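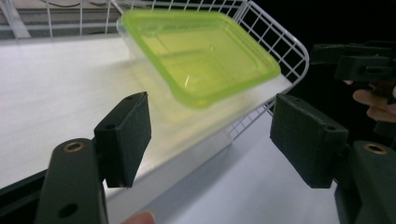

4. Setting up your first mentoring event

Now for the fun part! Your company account is live, your employees have been invited, and it's time to build the event page that students and their families will see. Set aside a quiet half hour and have your partner nonprofit's contact details handy.

1. Sign in to Muvik and open Events, then New Event. Pick "Mentoring day" from the list.

2. Type a title. Short and friendly works great (our favorite so far is "Build It With Us!"). You can change it until the page is published.

3. Under Partner, start typing the nonprofit's name and choose it when it pops up. If it isn't there, click Invite Partner and Muvik will send them a sign-up link.

Note: A partner has to accept before you can publish. The page stays in Draft until then, and you're free to keep working on it.

4. Add your sessions. Each one needs a lead mentor and at least 2 helpers.
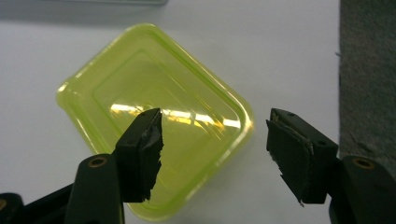 You can drag sessions up and down to change the running order, and every mentor's personal schedule updates on the spot. It's a wonderful time-saver on the morning of a big event!

5. Set the student limit. The standard plan allows 130 students per event, and the large-event plan goes up to 699. Anyone who signs up after that joins the waiting list.

Caution: Lowering the limit after sign-up opens moves the most recent students to the waiting list and emails their families right away. There is no undo.

6. Upload your photo consent form as a PDF. Families sign it online when they register. 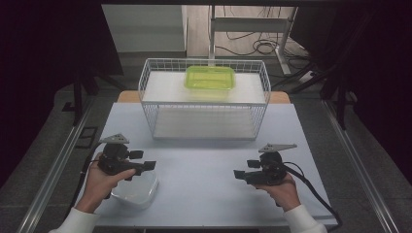 7. Click Preview and read the page all the way through, on a phone too if you can.

8. Click Publish. Hooray, you're open for sign-ups!

4.1 Sharing the event with employees

Go to Team, then Announce. Choose up to 3 offices per message and add a few words of your own above the sign-up button. Replies go to the event owner, so check that the right person is listed there before you hit Send.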